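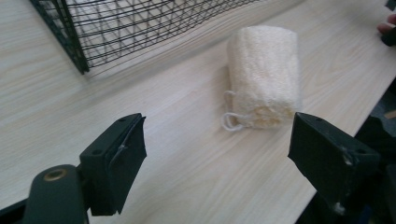

Kurnine Summit Statements is a set of 1238 public statements issued by governments before, during and after bilateral talks. Each record holds one statement, split into sentences and labeled by topic.

## Contents

- `statements.jsonl` — one record per statement
- `topics.csv` — the 13 topic labels with short definitions
- `splits/` — 900 training records; the remainder are held out
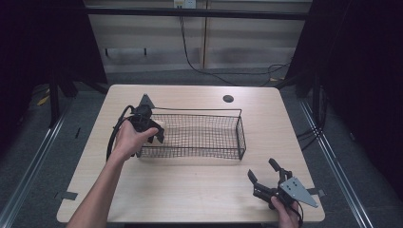 ## Labeling

Marjan Mousavi and Rodrigo Cordero labeled every record separately. Where they disagreed, Floarea Barbu made the final call. Her decisions are marked `adjudicated: true`.

A sentence can carry more than one topic. Sanctions relief and trade are kept apart, even when a statement joins them in one clause. 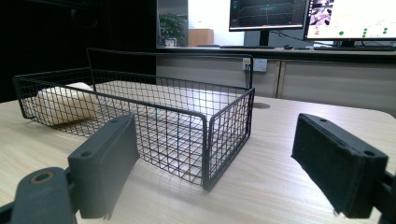

Joint communiqués are stored once, under the host government, with the other party listed in `cosigner`. Earlier releases stored them twice, which inflated the counts for border and transit topics.

## Known issues

- 40 records are translations with no source text. Filter on `source_lang: null` to drop them.
- Time stamps are local to the issuing capital. No UTC field yet.
- Press pool remarks are excluded, including those read out from prepared notes.
- The label `security_other` is too broad — Bahman Mahmoudi is drafting a split for the November release.
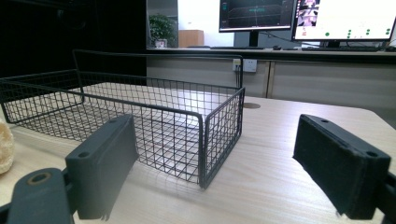
*Wire mesh basket on a light wooden tabletop.*

## Use

Suitable for topic tagging and for comparing wording across governments. Do not use it to infer private negotiating positions.

Send corrections to Nhyira Dogbe with the record ID and a link to the original statement.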